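How to Set Out a Compartment Tray of Small Bites

Posted in: Serving and Sharing

I love a compartment tray. Give me one big lidded box with little dishes inside and I'm happy for a whole afternoon! You can fill it ahead of time, carry it to the table in one trip and let everybody pick. My Stekia set has been through 2 moves and more birthdays than I can remember, and it still comes out whenever there's something sweet in the house.

What you need

A large tray with a raised rim and a lid that fits it
Small dishes that sit inside with a little space between them
A second, flatter tray for serving
Bite-size pieces of food: cubes of cake, fudge, shortbread, soft cheese, whatever you like
A clean dish towel

Step 1. Wash and dry everything

Do the lid too, inside and out. Run the towel right into the rounded corners, where drips love to hide. If you're packing crackers or anything crisp, leave the lid off on the rack for another 10 minutes before you start.

Step 2. Cut your pieces to match

Aim for cubes you can eat in one or two bites. I chill soft things first so the knife goes through cleanly, and I wipe the blade between cuts (cocoa crumbs all over a pale sponge drive me up the wall). Round pieces are fine, just keep them close to the same height as the cubes so the lid closes without squashing anything.

Step 3. Fill the dishes

Put the empty dishes in the tray first, then add the food. Start at one end and work across. I like a dark piece next to a light one, and I give each piece its own dish when I'm going for something a bit special. It looks so much nicer than a heap!

Step 4. Take the lid off flat, then move it away

Get a hold on opposite edges and lift straight up. Once the lid is well clear of the food you can tilt it any way you want. Set it down away from your serving area so you've got room for the second tray.

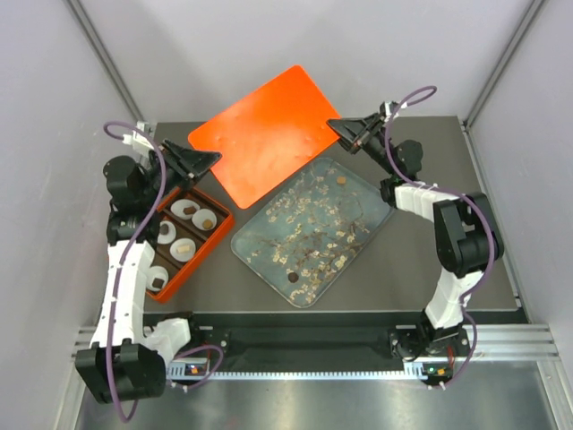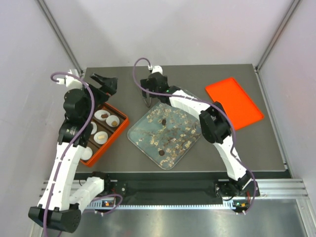 Orange for the box, blossoms for the serving tray. I think a patterned tray is lovely with plain little dishes.

Step 5. Move the dishes over

Put the serving tray close to the box so you're never reaching far. Lift each dish by its rim and keep it level. Place the first one in the middle and build outward, or line them up along one side if you want the pattern to show. Mine came from the Yüksel shop in Durkorport, and I always leave a good patch of it uncovered because it's too pretty to hide.

Step 6. Top up from the box

Keep the extras in the tray with the lid back on. When a dish is finished, swap the whole thing for a full one. Much quicker than refilling at the table, and no crumbs on the pattern.

How far ahead can I fill the tray?

It depends on what's going in. Firm things like fudge and shortbread can be packed the night before and kept somewhere cool with the lid on. Cut cake is best packed the same morning, and soft cheese should stay in the fridge until shortly before you serve it. Keep crisp things in their own container and add them at the last minute so they don't pick up moisture from the cake.

Cleaning up

Soak the small dishes in warm soapy water while you wipe down the trays with a soft sponge. Skip the scouring pad, especially on anything clear or printed. Dry the lid and store it loosely on top with the dishes stacked inside, a folded napkin between them if they rattle.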